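3.2 Surfaces and how people speak of them

We were rather fond of this part of the study, and we hope the reader will bear with us while we dwell on it. The 67 householders who wrote to us from Allbridge and Laing had plenty to say about their kitchens, and most of them began with what lies under the hand: wood, tile, stone, the old painted dresser. Pattern came up again and again, and it was nearly always spoken of kindly.

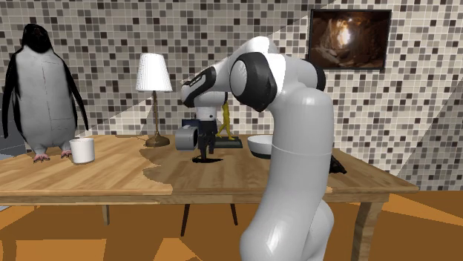
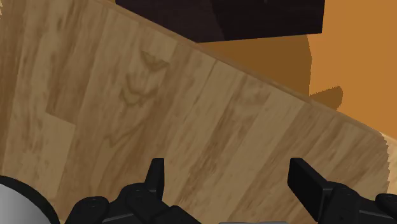
Figure 2. Rendered interiors: small square mosaic tiles on a wall (first) and a wooden surface with a plank pattern (second).

Letters from Laing tended to be longer, and two of them ran to several sheets on the subject of grout alone. The Allbridge writers cared more for wood, and for the marks that years of family meals leave on it. We return to these marks in Section 4.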